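Search the notebook
Search
All entries | Tags | Archive

Corner notes, textile room, January

Okay, long entry, because I spent most of the day on my knees on the floor and I want it written down before I forget which pile was which.

The plan from last month was to get the soft goods out of the mixed bins and sort them properly. Blankets with blankets, covers with covers, plush things by themselves. We've been calling everything in there "soft stuff" on the tags, and that worked fine when it was one shelf. It's now two shelves, a crate and whatever lives under the cutting table, and I couldn't find the quilted sample for the Kenthorpe order for most of a morning (it was under the cutting table).

So I started at 9 with the crate. I pulled everything onto the big table and gave each piece a quick look: seams, stains, loose thread, anything that had gone hard in the wash. Most of it is in good shape! The Stilden fleece has held up much better than I expected after all that laundering, hardly any pilling, and the edges are still flat. The cheap felt is done for. I cut it up for rags and I'm not sorry.

Weights

I weighed the small throws while I had the kitchen scale out. Two of them look identical folded up and I've mixed them up before, so for whoever comes next: the lighter one is 352 g and the heavier one is 395 g. I put a safety pin with a scrap of red yarn through the care tag on the heavy one. Please leave the pin in -- I know it looks like a mistake.

Scale drifts if you set it on the padded end of the table. Use the bare end.

Folding

I tried thirds first, the way the shelves are set up now, and the thick ones slump over as soon as you stack a third one on top. Halves and halves again is better. It makes a wider block but it stays put, and you can read the edge from the front. The fuzzy ones grip each other nicely. The printed cotton covers slide all over the place, so those go in the shallow tray and I don't want to see them on the shelf again, me included.

Lint is still a problem with anything dark. I brushed down the dark trims before folding, and then of course the next thing I touched was the white fleece. Do the darks last. I write this every time.

Wash notes

Ran one load on cool with half the usual powder, the Bikwood stuff in the tall tub. 200 ml of vinegar in the rinse. Smell was gone by the time I took it out, and the pile on the velvety pieces came up soft again after a shake. I hung those over the rail by the window and turned them once after lunch. Not putting them through the dryer again after what happened to the gray one.

The plush prints I did by hand in the sink. Color held, no bleed onto the test cloth. One has a seam starting to open near the corner, maybe a finger wide, so it's in the mending basket with a note.

The floor corner

By mid-afternoon the table was full and I'd started using the corner by the orange wall as a holding spot for things I hadn't decided on. Purple goes to the left, folded, and the pink bear-ish prints get shoved up against the wall. I'd like to say there was a system. The purple one is a candidate for restitching: there's white stitching along the edge and I can't make up my mind whether to match it or pick it all out and start over in lilac. Leaning toward matching. The pinks need pressing before they go anywhere, they crumple if you so much as look at them.

Marble pattern floor is easy to sweep but it hides pale lint like you wouldn't believe, so go over it twice.

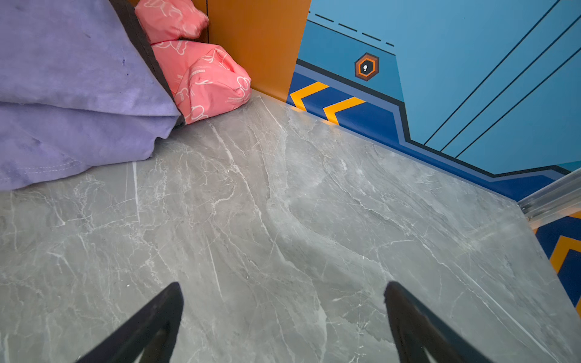

Still to do

- Decide on the purple edge. Thread samples are in the Phan envelope, top drawer.
- Press the pinks, low heat, cloth in between.
- New tags for both shelves. "Soft stuff" is banned.
- Order another shallow tray, same size as the old one.
- Mend the open seam before it gets any bigger.
- Put the scale back in the kitchen (sorry).

Stopped at 5:30 with my knees complaining. Going to bring the foam pad tomorrow.

Comments (3)

I have the lilac thread at my desk, the envelope only has the two whites and a cream. Match the white, it'll look fine.

Can the shallow tray go on the lower shelf? I can't reach it where it is now without the stool.

So THAT'S what the red yarn was. I nearly took it off this morning -- it's still there, don't worry.

We use cookies to remember your login and notebook settings. Accept | Manage settings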